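Tuesday, Pirnport

Woke up with the kettle already going because Dexter was in the kitchen at some ungodly hour, reading yesterday's logs off his phone with toast hanging out of his mouth. He's like that when we're close to a number. The number is 2,000 and as of last night we had 1,859 episodes in the folder, and he'd worked out on the back of the power bill that we could get past it by the end of the week if neither of us broke anything. I said good morning. He said "did you rename the calibration file?" (I had. I fixed it in my dressing gown.)

It was grey and drizzly all the way in, and I got stuck behind the Notdale bus again, so I spent a good quarter of an hour thinking about plates. I think about plates a lot now. Before this job I had never once considered how many ways a plate can lie on a table, or that you'd want a learner to have seen most of them, and now I can't set the table at Mum's without wanting to turn one over.

Setting up

First job is always the cloth. It creeps over the day, and if you don't pull it straight in the morning you end up with a ruck right where you want to do your pushes. Then the calibration check, then the warm-up, which is just the arm going through its stretches while I eat a muesli bar well out of reach. I like that bit! It's the only part of the day when it knows what it's doing and I don't have to.

We're on the clutter tasks this week. The idea is to give the policy tables that look like somebody's kitchen after a party, with things upside down and on their sides and half on top of each other. The tidy scenes it has more or less got the hang of. What it can't do is a plate lying partly over another plate, because it sees one funny-shaped plate and goes for the middle of that, and then both of them skate off together and I get to say a word my niece isn't allowed to say.

So I've been doing overlaps by the dozen. I use a scene sheet that Dagdag (the little script that picks our layouts, named after a dog, long story) spits out for me, and it has no mercy at all. It'll ask for a cup tipped over, a bowl upside down, two bowls the right way up, and then a plate shoved under another plate for good measure, and you do what it says because the whole point is that I'm not the one choosing. When I chose, everything ended up in nice rows. Dexter plotted it once and I was quite offended.

Before lunch I did a long run where the target was the red plate, with the magenta one peeping out from under it. You bring the tip in low from the near side, and you go slowly, because whatever I do with my hand is what it'll think is normal. If I dither, it learns to dither. We had a week in autumn where I had a cold, and you can pick my sniffly episodes out of the dataset by the little pauses. 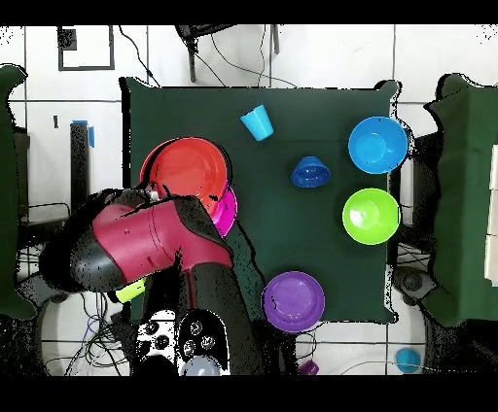 After lunch

Leftover dumplings, cold, standing up. Dexter had a sit-down with the Fanov people on the phone and came back looking pleased, so I think the next lot of hours is safe, though he'd only say "they liked the bowls". Well, I like the bowls too. The green and the sky-blue are the best things we own, they've got a lovely shine on the inside that makes the depth go a bit strange, and it's good for the learner to get strange depth early in life.

Speaking of which, the depth was a pest all afternoon. You always get holes along the edges of the arm, black speckle wherever one thing stands in front of another, and the big smooth parts drop out in chunks if they catch the light wrong. I used to throw those episodes away. I must have binned 100 of them in my first month, all perfectly good, and when I mentioned it to Dexter he put his head down on the desk for a while. Now the rule is that if the colour picture is fine and I got the grasp cleanly, it stays in, holes and all, and I just tick the box.

What does get binned:
anything where I let go of the handle halfway
anything where the cloth moves more than the plate does
anything where I talked to the arm (no, fair enough, there's no sound, but I move my hands when I talk)

I also redid a handful of the ones with nearly everything hidden behind the arm. They're a pain. From up top you lose half the table the moment the arm swings across the middle, and if the thing you're after is behind it you're going on memory. I can do that fine, I put it there two minutes ago. The policy hasn't got much of a memory yet, so it needs to see plenty of cases where only a sliver of something shows and the right move is still to go and get it. I did sliver after sliver. Magenta and blue rims just poking out past the link, the cyan one a bit above, and the rest of the cloth with next to nothing on it to the right.

By then my shoulder had that hot feeling, so I put the kettle on and made myself write up the notes while I could still remember which ones I'd hated. 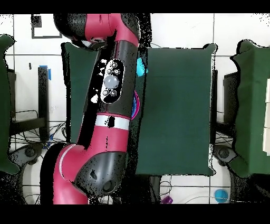 Why not just fake the hidden ones in simulation?

We did, for a while, and the first 1,000 episodes were padded out with simulated scenes. The trouble was that the simulated arm hid things far too neatly, with a clean edge all the way along, and the policy got confused when the real one came with ragged black gaps down its sides. We still use the simulated scenes for practice layouts, but anything to do with occlusion is now collected by hand.

(That's going in the handover notes word for word, by the way, because my cousin asked me the same thing at Easter and so did the new kid on the phone last week, and I'm sick of making it up fresh every time.)

Evening

Home late. Dexter drove because of my shoulder, and we had the heater going and didn't say much until the roundabout, when he announced that he wants to start on mugs next. Mugs have handles! Handles point in directions! I made him promise we'd finish plates first, and he said "we'll see", so I'll be buying mugs on the weekend, I can feel it.

Things for tomorrow: new printout of the scene sheet, spare cable ties, move the backup before the drive fills up again, ask Fanov if they want the ticked-box episodes kept separate or mixed in. Ring Mum. And I still haven't labelled the last batch from this arvo, so that's first thing, before the cloth.

Soup for tea, then bed with a wheat bag.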